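Folding the black things

In November I moved to a smaller flat and I had to give up my chest of drawers. Since then all my clothes live on two shelves, and I have learned to fold properly. Before, I only rolled everything and pushed it in with my knee.

The white clothes and the coloured ones were easy to learn. The black ones were my trouble. On my bed, which has a dark blue cover, I could not see where a sleeve finished and where the cover started, so every pile came out crooked. My neighbour Marisol told me to fold on something pale, and she was right.
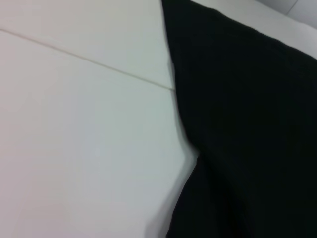

With a light surface under it, I can follow the edge of black cloth all the way with my eyes. I spread the piece with flat hands, from the middle to the outside, and I do not pull at the corners - pulling makes one side longer than the other. Then I fold it in half, smooth it again, and only after this I make the smaller folds.

Lint is another matter. Black cotton collects every hair in the building. I brush it before folding, because after folding I am too lazy to open it again.

Last Sunday I did the whole black pile, 20 pieces, while a soup was cooking. Two T-shirts went to the rag bag. The jumpers are still waiting on the chair, and I have not decided if they should be folded in three or in four.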